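Blog > Workshop > Two arms, one table

Two arms, one table, and a very patient beaker

6/20/24

It has been a long while since I put anything up here, and a few of you have written to ask whether the robot project quietly died. It didn't! It moved, that's all. Back in March I finally admitted that the spare bedroom was too small for a pair of arms and a person trying to walk past them, so I packed everything into the back of the car (three trips, and I forgot the power supplies on every one of them) and took a bench at the Plellivby shared workshop over on the Suvside end of town. I pay 80 a month for the bench and a tall cupboard with a lock, and for that I also get heat, decent light, and somebody's radio through the wall.

For anyone new, I should back up a little. I keep a small hobby lab at home, mostly for water testing - pond water, rain barrel water, whatever the neighbors bring me in jam jars. It's a lovely hobby and I would recommend it to anyone, but there's an awful lot of picking up a tube, putting it somewhere, and picking up the next one. My hands aren't what they were, and after an evening of that my thumb lets me know about it. So the idea, which I named Effiong one night and never got around to renaming, is a pair of tabletop arms that can do the dull handling part while I do the looking and the writing down.

The first weeks at Plellivby went on things you'd never put on a poster. I leveled the bench. I leveled it again after I leaned on it. I covered the top in black, partly to hide the old glue stains and partly so I'd have one plain color behind all that clear plastic and glass. Then I clamped down the arms, one on each side, and spent two whole evenings just routing cable so that nothing would catch when a wrist turned. I'm still not happy with the gripper cables, by the way. They hang in loops, and every time one swings near the rack I hold my breath.

Setting out the table took more thought than I expected. I wanted the real stuff out, the things I use on a normal evening, and I wanted it where a person would put it, with the tall things at the back and the working area in the middle. The pipette stand went to the left, the flask over to the right, and the rack of transfer pipettes behind the beaker. I marked the positions on a sheet of paper that lives in the cupboard, so I can lay it all out again after somebody else has had the bench for a day.

The job I'm working on now is the one I thought would be easy. A glass tube stands in a beaker of water, and the right arm has to come down, get its fingers on either side of the tube, close, lift, and carry it over to the clear rack next door. I do this without thinking. My granddaughter does this without thinking, and she's at the age where she also puts peas in her ears. For Effiong it's a whole chain of little decisions, and most of my notebook since spring is about the first one, which is simply getting the fingers around the glass without knocking it against the side.
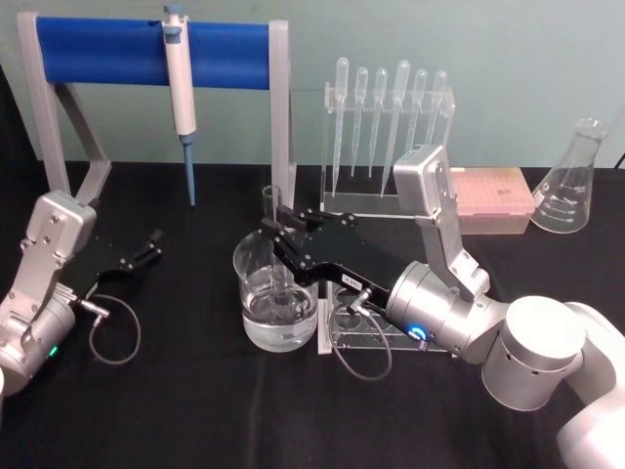 What has gone wrong so far

Plenty, and I'm glad to share it! The first trouble was the fingers themselves. They're long and angular, fine for blocks and boxes, but on a narrow tube they want to meet it at a bit of a slant, and then the tube rolls. I tried a strip of rubber on the inside, which helped until it got wet. I'm now trying a shallow groove, filed by hand, and I'll tell you how that goes when I've done both sides the same depth.

The second trouble was the water. Glass in water looks like it's in a slightly different place than it is, and I had been lining up my approach by eye from the side of the bench. I know, I know. I taught the position again using only the rim of the tube, up where it's dry, and the misses got smaller right away.

Then there's the software. The control program is called Urkonton, it's my own work, and it shows. As of this week it stands at 3,178 lines, a good many of them comments where I'm talking to myself. The right arm has its own set of saved positions and so does the left, but they share one clock, and when one arm waits the other one sometimes forgets what it was waiting for. For now the left arm mostly stays out of the way with its gripper open while the right one works. I'd like it to steady the beaker eventually, though I want the lift to be dull and dependable before I let a second set of fingers anywhere near the glass.

Next on my list is shortening those cable loops, and after that I'll have a go at lowering the tube into the rack slowly enough that I don't wince. If any of you have filed a groove into gripper fingers and kept it straight, please leave me a comment - I've got a spare pair to practice on and the bench is mine again on Saturday.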